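Subject: Re: [tallura-buyers] Phase two prices and the "extras" sheet
From: Mitali Kanagaratnam
Date: Dec 6, 2023

On the phase two price list, someone wrote:

> Got the new sheet from Vostholm this morning. Two-bed flats on the
> Sevar side start at 522 a month plus the deposit, parking included,
> and they say the service charge is fixed for the first 4 years. Seems
> fair to me? The lady in the sales office was very helpful and said
> there are only a few left on the upper floors. We are thinking of
> putting the holding fee down before Christmas.

I'd hold on to your money for a bit. I have the sheet too, and I have the one they gave us in July, and they don't match.

In July the same flats were "from 558 with parking and storage". Now it is 522 with parking, and storage has gone to the extras page with no price next to it. So it looks cheaper, and it may be cheaper, but I can't tell and neither can you until they put a figure on the storage. I asked twice. The first time I was sent the brochure again. The second time I was told it would be "in line with the market".
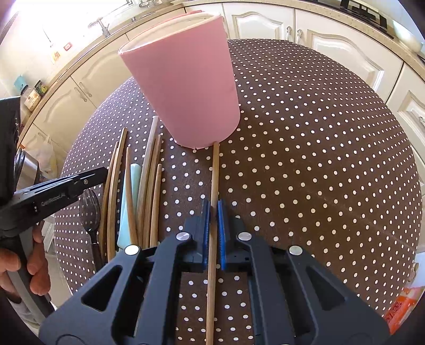
Is the holding fee refundable if you change your mind?

The sheet says it is refundable "less reasonable costs" within 25 days of signing, and it doesn't say what the costs are or who decides them. Get that in writing with a number before you pay anything.

As for the fixed service charge, read the small print on the back. What is fixed is the management part. Lifts, the roof and the gates are under "variable", and on a block that size I'd expect those to be the bigger half. My sister bought at Ots from a different builder with very similar wording and her bill went up in the second year all the same. She complained and was shown the clause.

I also don't set much store by "only a few left". They said that to us in July about the same upper floors. Either the buyers dropped out or there weren't any, and I'd quite like to know which. 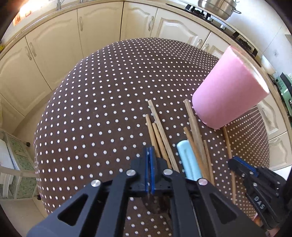

Then there is the view. The plan on the new sheet stops at the car park wall, where the old one carried on to the field behind. If phase three is going on that field, the Sevar side will be looking at somebody's bathroom windows. The sales office says nothing has been decided. I'm going to look at the planning register at the council and will post what I find.

I'm not saying don't buy. The rooms are a decent size, the bus is handy and we are still on the list ourselves. But could anyone who has had a draft contract, as opposed to the sheet, tell me whether storage appears in it? And does the four-year clause start from the day you move in or the day the block is finished? Ours doesn't say.

Mitali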